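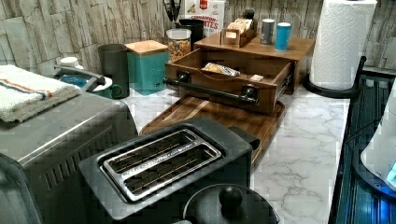

The bread at Embridge Bakery is sold on the day it is baked and again, at half price, the day after. Annatjie Van der Merwe started the second-day shelf in January, and by spring it was outselling the first. Her customers know what to do with an older loaf. Most kitchens have a toaster, often a plain black one with two slots like the one near the front of this crowded counter, and a slice that has gone a little firm does well in it. "People were buying fresh bread and toasting it the next morning anyway," Van der Merwe says. "I was throwing out what they were going to end up eating."

Her shop is one of 33 bakeries in and near Trovoldale that now sell day-old bread under a shared label. The label is a brown paper band with the baking date stamped on it. There is no logo. The bakeries split the cost of printing, and each sets its own prices.

Bread goes stale faster than most people think, and drying out is only part of the cause. When a loaf bakes, the starch in the flour takes up water and softens. As the loaf cools, the starch slowly firms up again, and it keeps doing so for days. Cold speeds this up, so a loaf kept in the refrigerator turns hard sooner than one left in a bread box. Freezing nearly stops it. Heat undoes part of the change for a while, and a stale slice tastes better warm than it does 20 minutes later.

Thabiso Tshabalala bakes rye on Drisora Street, four blocks from Van der Merwe, and did not want to join at first. His rye is better on the second day and he has always told people so. He worried that a half-price band would make it look like a leftover. In the end he came in on his own terms. His second-day rye costs the same as the first, and the band tells people when to cut it.
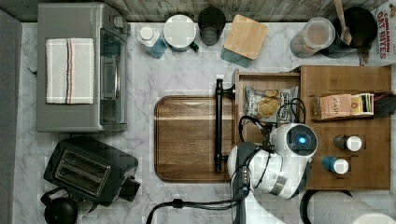
The harder question is what happens on day three. Van der Merwe dries what is left in the oven after the last bake and sells it as crumbs. Tshabalala soaks his and works it back into the next dough, an old practice in rye baking that gives a darker, moister crumb. Smaller shops don't always have the oven time or the hands. Naledi Jacobs, who runs a two-person bakery beside the bus station, gives hers to a farmer who keeps pigs. He comes by before six and is usually gone before she has the lights on out front.

Jacobs kept a tally for the first months and wrote down 1,613 second-day loaves sold. Before that, she says, nearly all of them would have gone in the bin. She has cut her morning bake slightly as well, which saves her flour and gets her home earlier.

Some regulars have stopped buying fresh bread at all. Van der Merwe expected that and it doesn't bother her much. She has moved the second-day shelf from the back wall to a spot next to the register, and she runs out of sandwich loaves most days by eleven.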